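Okay, I promised some of you I'd write up how we're planning the equipment money this year, so get a cup of something, this will take a few posts.

We have two hand-held grippers already and the question on the table is whether to buy more of those or put everything toward a second arm. I went in sure it was the arm. I'm a lot less sure now, and I blame a long phone call with Rommel Bautista over in Flaltville (thank you, Rommel, I owe you lunch).

His point was that the arm's price is only the start of it. There's the mount, the controller, the spare cables, the shipping, and then the weeks when it sits there while you all learn to love it. He told me to put 400 dollars aside just for cables and clamps, and I laughed, and then I went and looked at our last order from Wallin. I stopped laughing!
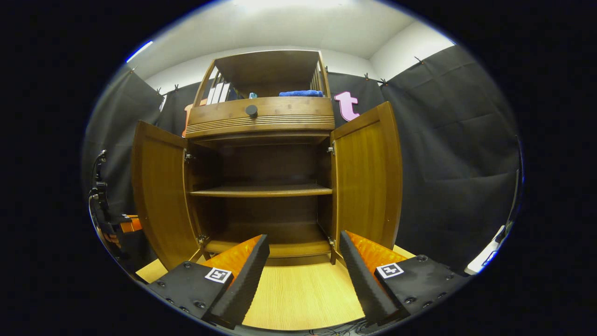

Finger pads are the line I always forget when I do a budget, and they're the part we replace most. Wallin sells them in packs of 16 and a pack is 100 dollars, so it's not scary, but it does add up over a year of opening and closing doors. I'd like both tools to stay on the same orange ribbed ones, so that whatever we buy next can share the same box of spares. The other thing I keep leaving out is furniture, bless me. A cabinet like this one, with two doors, a drawer with a round knob and a shelf inside, gives us a whole lot of different tasks for one purchase, and I'd happily pay for a second in a different style before I paid for anything with a motor in it.

So here's where I've landed, for now. One more hand-held from Skakden, a year of pads, a second cabinet, and 1000 dollars held back toward the arm. Cistmont still owes me a quote on the mount and they've promised it by Thursday.

If you've bought from Cistmont before, please tell me how long delivery took, and whether the bolts came with it or you had to order those separately.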